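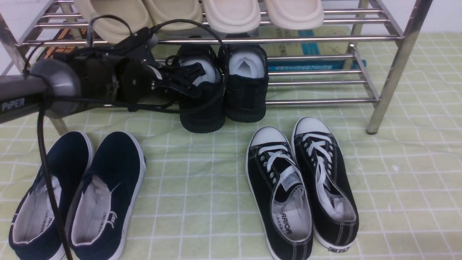
Teaching by hand: Krum Lazarević on shoes, racks and patience

Krum Lazarević spends most of his working day putting shoes on a rack without touching them. He runs the teaching sessions at Skallside, where operators guide a robot arm through household jobs and record every move.

"Shoes look easy until you try it," he says. "A canvas sneaker gives when you squeeze it. A thick slide doesn't. The fingers have to close a different amount each time."

The team has recorded 486 runs of the shoe task so far. Lazarević threw out 17 of them, mostly his own. "I was rushing. If I hesitate or bump the rail, the arm learns that too."

He started out moving the arm directly, with his hands on the joints. In June he switched to remote control, using a smaller arm that the larger one copies. The first week was slow — he kept misjudging the height of the lower shelf.

"You don't feel the weight anymore," he says. "You have to watch the fingers and trust them."

His colleague Abbas Arabzadeh checks the recordings and asks for more where the set is thin. At the moment he wants pairs that start at odd angles on the floor.

"Abbas will say, give me 100 more with the heels facing out," Lazarević says. "So I turn the shoes around and start again."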